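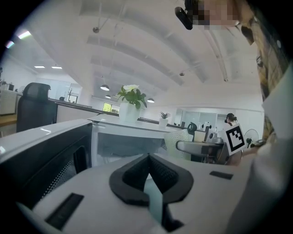 Lights, the plant and the big room: where we've got to

Quick one this month, I'm writing it between two meetings so forgive the typing.

The dome pendants stay. That was the question most of you sent in after the last issue and the answer is yes, all three dark ones, on their thin cords, right where they hang now. Roland Penrose wanted them swapped for a long strip fitting. Outvoted. The strip would have meant new wiring through the ceiling and the quote from Brelska came in at 1000 before labor, so no.

What is changing is the bulbs. The ones in there now are too cold for evening use, people at the Sunday supper said it felt like a dentist's. Anatole Texier has ordered warm ones. They arrive in October, and he needs a second person on the ladder for an hour or so. Email him, not me please.

Bright rectangular ceiling light on the far left: leave it ON during the day. It's on the same switch as the two slim recessed ones nearer the far wall, and if you turn it off the reading corner goes dark as well. We've asked Lytvynenko to split the circuit. They say two visits. We'll see.

Ceiling

White again all over, same as before. I know Apolline had put in for a pale green and I know she had the swatches. The curved beams are a pain to paint, every one of them has to be cut in by hand, and white is what we had left over from the hallway. So the beams are white, the bits between the beams are white, done. The paint budget was 800 and we used 257 of it, the rest goes to the floor.

Please don't hang anything off the beams. Last winter's paper stars left tape marks that took Séverine Le Goff most of a morning to get off. If you want decorations up for the winter party use the picture rail, there are hooks in the drawer under the kettle.

The plant

Doing well, thanks to everyone who asked. Keep it where it is, in among the pendants, it likes that spot. Water once a week, a small jug, and only if the top of the soil is dry. There's a chart on the wall now with names. Three of you watered it on the same day in the summer and we had a puddle under the pot and a ring on the boards that still hasnt come out.

If your week is coming up and you're away, swap with someone and write the swap on the chart. Jacqueline Lefèvre will take any week except the last one of the month.

It does need a bigger pot before spring. Estano do a plain one for 30 that would fit. If anybody has one that size sitting in a garage, even better, bring it in.

Tables and chairs

Stacking chairs go back against the far wall after use, max six high. Found them in stacks of nine last week, leaning. The folding tables have new feet on, so no more scraping noise, but they slide more easily than they did. Don't sit on the ends.

Lost the key to the tall cupboard. Again. If it's in your coat pocket please drop it in the box by the door, no questions asked. The spare cushions are in there and so is the good tea urn.

Heating

Comes on an hour before evening bookings and goes off by itself. Don't touch the dial in the corridor, that one runs the upstairs rooms as well and the Brornham choir had to rehearse in coats. If the big room is cold when you get in, close the door to the stairs first and give it ten minutes. Then ring Séverine.

Floor

Sanding and oiling, dates still to be fixed. The room will be closed for most of a week and everything has to come out, plant included. We need somewhere to put the tables. Roland has half a garage, could do with the other half from someone who lives close by. Also a van for the first morning. And old blankets to wrap the table legs in, as many as you've got.

Regular bookings will move to the small room for that week, the one with the piano. It fits fewer people, so the dance class is off and will get an extra session after. Everyone else should get a note from Apolline Bailly with there new time. If you haven't had one by the end of the month, chase her.

Next issue: the kitchen shelves, and who keeps taking the bread knife.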